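Shape blocks on the long board, Clarcombe playroom

Quick gallery, will tidy up later. 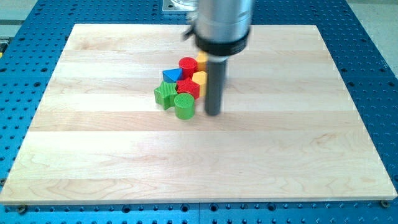 Bunched up on the maple-colored board. Red star in the middle, red cylinder standing at the back, blue triangle next to it.

Some notes while I remember:

Tops have a fine crosshatch texture, nice under the fingers. Little ones rub them for ages.

Yellow hexagon is the favorite so far. Dinesh's group fought over it twice. Might need 2 sets.

Board is pale wood strips with some brownish swirl in the grain, sits flat on the blue table with the holes. Keep the board on, small stuff finds the holes otherwise.

Set came from Minja, order no. 2783 if anyone needs to chase the spare peices. Box goes back on shelf 2 in the Tesstead cupboard, NOT under the sink.

Wipe with a damp cloth only. No soaking, the last wooden set swelled and we lost the lot in March.

Sorting cards that go with these are still at the printers. Prasanna has the file, wants the star card redone becuase the red came out orange.

More pictures soon. Send yours to Tatiana or leave them in the tray.

Posted 2021-09-14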